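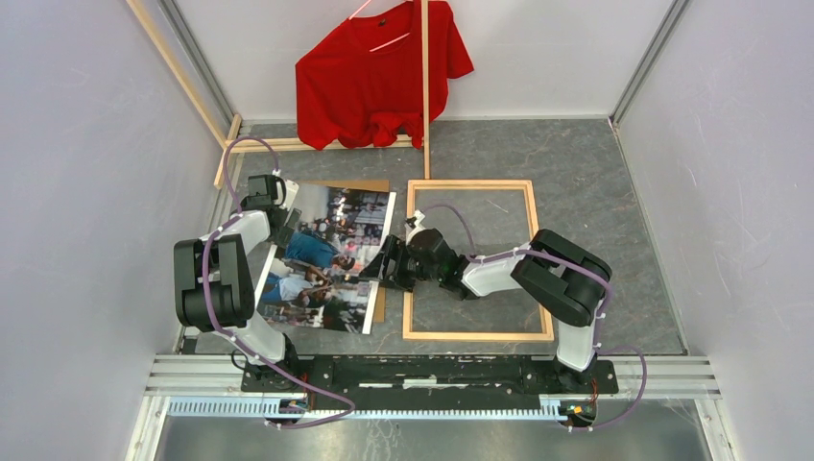

What should you look at first when comparing two grippers? How they let go of things.

I have held this opinion since August, when Manee Boonchu handed me a box with two finger sets in it and asked which one we should buy more of. I did what everyone does. I closed them on blocks, on a marker, on a roll of tape, and wrote down whether the thing stayed put. Both sets scored so close to perfect that my notes were useless, and I had spent five days on them!

Then we moved on to flat stuff, and the whole question opened up. A big print on a sheet of cardboard is a wonderful test object. It has almost no height, it bends when you push it, and its edge can hide against whatever is under it. Add an open wooden frame beside it and you have two kinds of edge within reach of the same pair of arms, one that gives and one that doesn't. I could watch that all day, and some days I do.

The Lovik fingers are the ones people like right away. They have a soft pad, they close gently, and they forgive a sloppy approach. But a soft pad likes to hang on to paper. The arm opens, starts to back away, and the sheet comes along for the ride. Out of 100 tries at placing a print and leaving it where it was, the Lovik set managed 71. The Tridach fingers are harder and narrower, and they miss the pickup more often, but once they have the sheet down they leave it alone. I came around to them slowly and now I'm a fan.

Surachet Onsri disagrees with me, and he has a fair case. He says a missed pickup costs you the whole attempt, while a dragged sheet can be nudged back. With two arms he's partly right, as the second one can rest on the far side of the sheet while the first one opens. We tried it his way and the Lovik numbers got better. They also got slower, and the person at the controls had to think about two hands at the moment they most wanted to think about one.

That brings me to controllers, where I will be shorter because I know less. The Rojanasak unit splits finger travel into 256 steps, and I assumed this was far more than a person could use. Sunee Kaewsai proved me wrong in a morning. Working on thin edges, she opened the fingers by tiny amounts until the paper came free, then pulled straight up. On our older Stillport controller the same move comes out as a little jump – fine for a block, bad for a photo.

So my pitch to anyone setting up a bench is to put the boring cube away for a while. Use paper, cloth, thin wood, anything with an edge that's annoying to get hold of. Try two arms before you decide one is enough. Write down the releases in their own column, and keep the cable slack generous while you're at it, or you'll end up testing the cable.

Decha Kaewkla wants cloth to be the next round, and I think the soft pads may win that one. If they do, I'll happily write the opposite of this and keep both sets on the shelf.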